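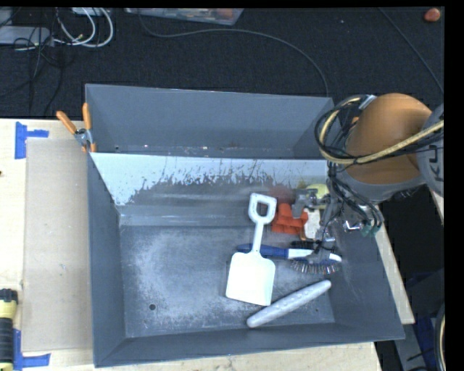

Gray bin with a white toy shovel, on a pale wooden work surface.

Visit to the Kravchuk workshop, Bresport

Search this site Go

Kravchuk held its open day in January, and I went along with Senga MacBrayne, who plays viola and needed a bow looked at. The workshop is on the second floor, up a narrow stair. Doors opened at 10 and there were 16 of us in the first group.

Valentyna Stelmakh runs the bow side. She showed us how a stick is bent over heat, a few inches at a time, and then checked by eye against a straight edge. She keeps 267 bow blanks on racks along the back wall, the oldest cut nearly 30 years ago.

The violin room was next. They finish 6 instruments a year there. Varnish was not shown - the drying cabinet stays shut in winter.

Senga's bow needs a new tip plate and fresh hair. She left it with them. I tried two violas and bought a cake of rosin.

Coffee was downstairs. Parking on the hill is hard, so take the bus.

Recent items
Cello day at Clallalano
Ninum string fair: stall list
Rehairing prices compared

We use cookies to improve your visit. Accept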